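Search docs
Search

Category: Set-up guides > Handheld collection > Two-hand tasks

July, by Banafsheh Shojaei

4. Recording two-hand examples (tabletop)

Read section 3 first if the grippers aren't paired. Everything below assumes Jorkell is running on the laptop and both units show up in the list.

4.1 Before you start

1. Charge both grippers. Under 57 percent, swap the battery, don't start.
2. Wipe the lenses. Dry cloth only.
3. Check the marker cubes. Tight, no tape on the faces, no fingerprints.
4. Clear the tabletop of anything not on the task sheet.
5. Blinds: pick open or closed and leave them for the full set.

CAUTION: Don't pick a unit up by its marker cube. Cube shifts a hair, calibration is gone, and you won't see it till playback.

4.2 Map the space

1. Left and right grippers on the table, fingers open.
2. Press Map in Jorkell. Wait for the tone.
3. Walk one gripper slowly around the table, then over it. Side to side, then up and down.
4. Second tone = done. No second tone, do it again, slower.

Note: bare walls are bad for mapping. Get some furniture into view, a chair back is fine.

4.3 Record

1. Read the task line out loud. "Lift the picture and hold it up", whatever the sheet says.
2. Start both units. Lights first, then move.
3. Hands to start pose. One full breath.
4. Do the task at normal speed. Not robot speed, your speed. Slow demos make slow policies and we have enough of those.
5. For flat or framed items, grip both side edges. Squeeze until it stops sliding, no more.
6. Hold the end pose, then stop both units.
7. Put the item back somewhere a little differnt. Next take.

One set is 8 takes. Change the item position every take, change the background objects every set. Shokri wants variety in the clutter, so move boxes, flowers etc. between sets and never in the middle of one.

Wrist view and head view, same table: 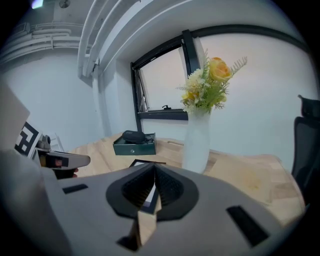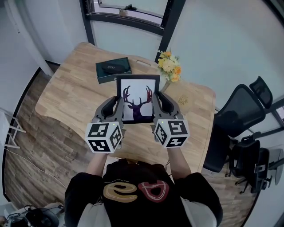
4.4 Keep or toss

Toss the take if:
- you dropped the item and grabbed it with your fingers
- one unit started late (Jorkell shows a red gap)
- somebody talked you through it halfway

Keep it if you fumbled and recovered with the grippers. Recoveries are useful. Tag them "recover", lower case, the Tultumura importer chokes on capitals.

4.5 Upload

1. Dock both units. Copy starts by itself.
2. Name the set: site, table, initials, set number.
3. Check the file count against your sheet before you hit Send to Ondeo.
4. Don't wipe the cards until the status bar says 100 and goes gray.

Error 603 = clocks out of sync. Redock, press Resync, send again. Still 603, leave the cards in the dock and write the set number on teh whiteboard.

Next: 5. Replacing finger pads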